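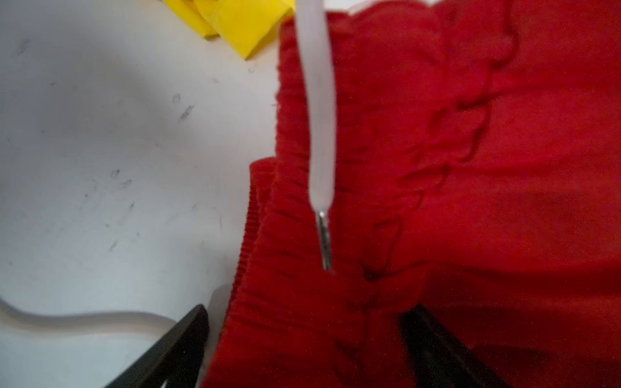 Red knit with an elastic waistband and a white drawstring, waiting for its turn to be folded.

I have a confession to make before I tell you about my morning with Souad Ghoneim. I own a chair that hasn't been sat on since last August, and it's where my clean clothes live. So when a reader wrote in to say I should go and talk to the woman who teaches folding at Gradanard, I packed a notebook and went (and wore my least wrinkled shirt, which she looked at for a second longer than I liked).

Souad has been teaching people to fold for 2 years now, and before that she ran the linen room at a small hotel called the Lenilard. She figures she folded 1,000 pillowcases before she stopped hating them. "Then one day I noticed I was humming," she told me. "Pillowcases are easy, though. Four corners! Clothes are where people get upset."

I asked her what upsets them most and she didn't even have to think. Anything with a drawstring. "You fold the pants beautifully, you pick them up, and the string falls out and drags across everything," she said. "So you deal with the string first. Pull the ends even, lay them up over the waistband, and then you fold the legs on top of them. The string is inside, it can't get away."

What about the metal tips some of them have? Those go inside too, she said, and she likes to knot the cord loosely before it goes in the wash so one end doesn't vanish into the casing. I told her I've lost plenty of cords that way and she gave me the safety pin lecture. You pin the end, you feed it through with your fingers a little at a time, and you don't do it while watching television. (I do it while watching television.)

Then there's elastic. I always thought you were supposed to stretch a waistband flat before folding, and Souad put her pen down when I said it. "No, no, leave it gathered! It wants to be small, let it be small. You make the rest of the pants fit the waistband." She folds one leg over the other, tucks in the extra at the seat so the side is straight, and goes up in 3 folds from the ankle. Shorts only get one.

We got onto plain flat cloths after that, which I thought would be the dull part of the conversation. 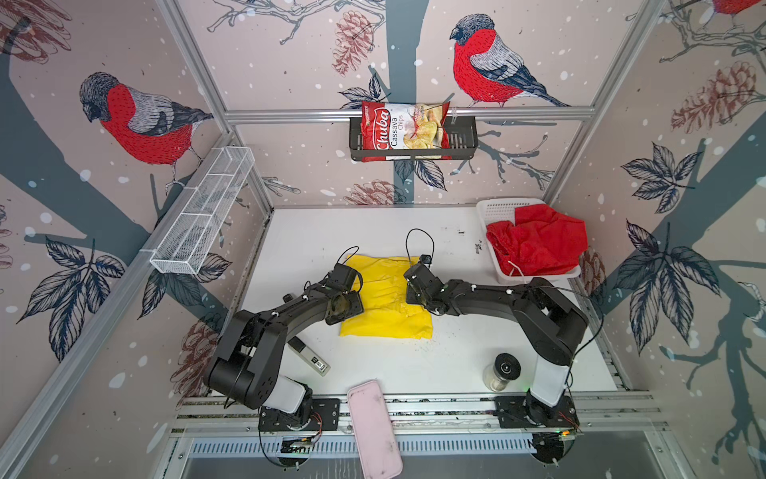

"Start from the edge that's already straight," Souad said. "There is nearly always one. People see the wrinkles and they go straight for the wrinkles, patting and patting. Find the good edge, hold both sides, and pull them a little bit away from each other. Half the wrinkles leave by themselves."

Her friend Essam Ouali came by with coffee at this point and joined in without being asked, which I enjoyed very much. Essam is a roller. He rolls his shirts, his towels, everything, and the two of them have been arguing over it for as long as they've known each other. "She opens my drawer and sighs," he said. Souad says rolling is for suitcases. Essam says his whole life is a suitcase -- he travels for Jastar and is home maybe one week out of three.

They do agree on baskets. Clean clothes can sit in one for 30 minutes, Souad says, and after that you're just storing them badly. She likes a basket with holes in the sides and she takes out the soft, heavy things first so they don't flatten everything else. Essam wanted it on record that he empties his from the top like a normal person.

I asked if there was anything she doesn't fold. "Fitted sheets," she said right away, and laughed. "I know how. I can teach you. At home I make a ball and I close the closet door -- don't put that in." She let me put it in, after a second coffee.

Her next beginners' class at Gradanard is on 20 March 2026, and you bring your own laundry, clean please. I've signed up. The chair and I are both a little nervous.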